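Cisteneck opens second collection round for two-armed tabletop tasks

Grirnberg, August 9, 2023 - Cisteneck has begun the second round of its program to record demonstrations of everyday desk work for robot learning. The recordings will be used to train Gurnness, the company's control software for two-armed workstations.

The first round closed in July with 300 accepted demonstrations from 4 operators. A further 137 were recorded and set aside, mostly for dropped items or long pauses in which the operator was deciding what to do next. These will be kept and labeled separately.

Each demonstration is one complete attempt at one task, driven by a person from start to finish. Joint positions, gripper commands and camera video are saved together under the same clock. The operator marks the attempt as accepted or rejected before the next one starts, and a second person reviews the mark within a day.

"We are asking for ordinary attempts by people who know the task," said Theresia Hofstetter, head of data at Cisteneck. "If an operator misses a pen and picks it up on the second try, we want that in the set. What we don't want is somebody racing."

Desk items are the first task group. Pens, markers, pencils and scissors differ in thickness and weight, and they come to rest at angles that are hard to plan for. Operators change the layout between attempts and do not copy an earlier one. 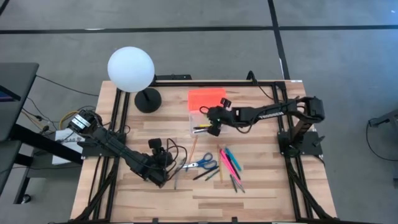 Containers and lids

The second task group covers storage containers with lids. It calls for both arms to work on the same object, and early attempts took longer than the desk items did. Operators train for two days before their recordings count.

Gearóid Doherty, who leads the operator team, said the instructions were rewritten after the first week. "The old sheet told people where to put each gripper. The new one gives the start and the finish - the rest is up to them."
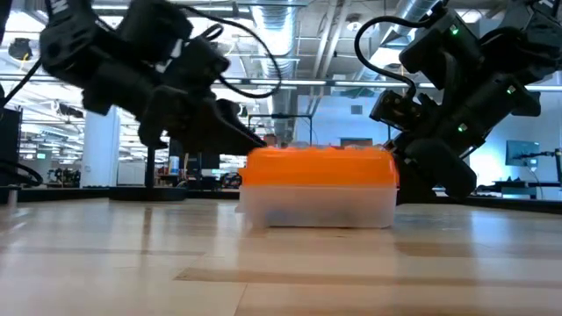 Two robot arms at a storage container with an orange lid during work on the container tasks.

Review and access

Baldursdóttir, a testing firm, will check a sample of 83 demonstrations from the new round against the written task rules. Seraina Mösli will run the review and report to both companies.

Cisteneck plans to share the accepted recordings with partner labs once the review is complete. Labs will receive the task sheets, the operator notes and the rejected attempts on request. No release date has been set.

Press contact: Severin Schwaiger, Cisteneck, Grirnberg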